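Dry air, damp coats: what happens to moisture in the rented hallway

The hallway is the smallest room in most flats and the one with the least heating. It is also where water comes in. A wool overcoat worn through steady rain can carry 400 grams of it, and all of that has to go somewhere before morning.

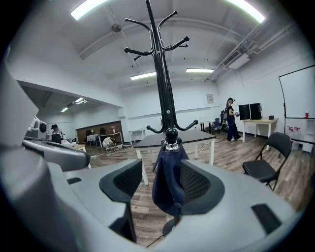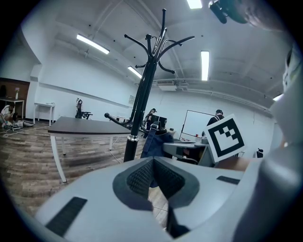
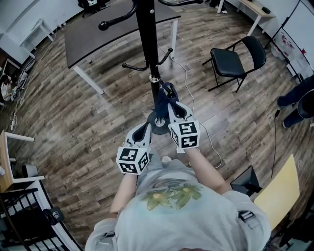

Evaporation from cloth depends on three things: the temperature of the air, how much vapour it already holds, and how fast it moves across the fabric. A hallway tends to score badly on each. Doors are kept shut to hold heat in the living room, so the air stands still, and relative humidity climbs towards the point where drying all but stops.

In Irnomeck, where much of the housing stock went up in a hurry on low ground beside the river, the housing office fitted loggers in 42 flats and left them running from October to March. The flats fell into two groups. Where the gap under the front door had been sealed with a brush strip, humidity stayed high for 11 hours after the evening return. Where it had not, the figure was nearer to a single night's sleep, but the heating bill was higher. Neither result pleased the tenants.

The usual remedy is an extractor. The Fumero, a wall unit sold to landlords, draws very little power and switches on by humidity sensor. It works best with a clear path for replacement air, and few hallways have one. Fitters in Irnomeck ended up trimming internal doors by 2 centimetres — a job that costs less than the fan and was left out of the original tender.

Spacing matters too. Coats hung one over another trap a layer of saturated air between them, and the inner one may still be damp at breakfast. A free-standing rack lets air reach the back of a garment, which a row of wall pegs does not. Heavy fabrics should go on the outermost hooks, with the collar open and the pockets emptied.

Desiccant tubs, such as those sold under the Zaidi label, take up too little water to affect a wet coat. They suit a closed cupboard.

The housing office will repeat the measurements next winter in the Zandeo blocks, which have heated stairwells and no brush strips.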